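Monday, late

Cycle 1,905 and the left finger has opinions again.

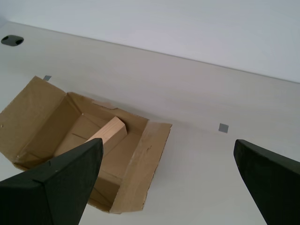

Green fingers, pine block, box that has seen better weeks.

Spent the morning on the Louro cell. Closing was lagging on the left side, so I pulled both fingers, wiped out the slides, put in a dab of grease and torqued everything back to 2 newton meters, as the Tidwood manual wants. The manual also wants a "clean, unhurried workspace." Lovely idea.

Re-zeroed the jaw, ran 15 slow cycles on the pine block, then another 15 at speed. Two drops in the second lot, both with the block lying at a slant. Celeste Pinheiro thinks it's the pads. I think it's the wrist offset, mainly because I set the wrist offset.

New pads are on order from Trikasness. Must ask for a fresh carton too, the flaps on this one are fraying. Check offset before coffee tomorrow, or more likely after.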